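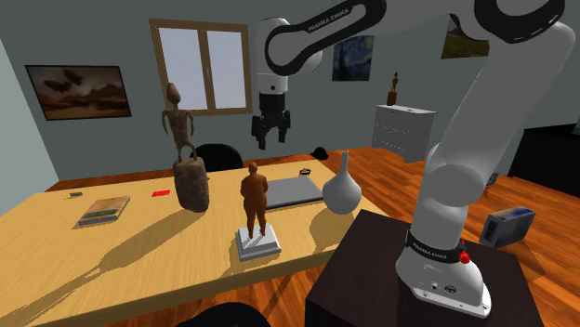

The practice room in the simulator, with the arm parked over the table.

July 27, 2026

I spent most of last week teaching a robot to pick things up, and I came away less impressed than I was supposed to be.

The setup comes from Dizon, who sell access by the month. You log in, you get a Franka arm in a made-up room, and you drive it from your own desk with a hand controller. Do the job enough times and the software is meant to learn it from you. My old coworker Ifor Pritchard got me a login because he is sold on the whole thing and wants me to be sold on it too. He has done the Culness course and uses the word "demonstrations" the way other people use the word "prayers."

I'll say this much for it: the driving is fun for an evening. You squeeze, the fingers close. You tilt your wrist, the arm tilts its wrist, a beat late. By my second night I had stopped knocking into the table. The room is odd company, all statues and paintings, and I got fond of it.

Then you have to do the same thing again. The guide asks for 100 good runs per task before you train anything, and by "good" it means no fumbling and no long pauses while you work out which way is left. I recorded 160 to get my 100. My shoulder hurt. I have trained two dogs and one teenager to clear a table, and all three got there on fewer tries.

My task was the chicken. There's a plate and a roast chicken, and you take hold of it by the drumstick end and lift.
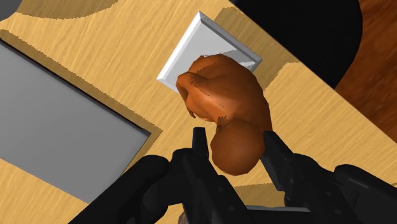 A person doing this would feel the weight shift and adjust without thinking. With the controller I felt nothing at all. I was judging the grip by eye, from a camera view half full of black gripper, so what I was really handing over was my guesswork. If I always come in a little crooked, I assume the robot will learn to come in a little crooked. Ifor says that washes out with more data. Everything washes out with more data, according to Ifor.

And then there's the number. Dizon's welcome page has a 95 percent success rate on it, in large type. Success at what? In which room, with the plate where? I wrote to ask and got a nice reply telling me that results vary by task. Well, yes. When I trained on my own runs and moved the plate over a bit, the arm went confidently to where the plate used to be. I gave it 10 tries like that and then went to make dinner.

I don't think it's a scam – the people are clearly clever, and an arm that copies me even badly is more than I could build. But there's a warehouse in Clutthorpe that Ifor keeps bringing up, and a kitchen firm called Caltitz that wants this working on real counters, with real grease. I'd like to see that before I clap. Ifor has offered to take me to Clutthorpe in August, and I've said yes, on the condition that I get to move the plate.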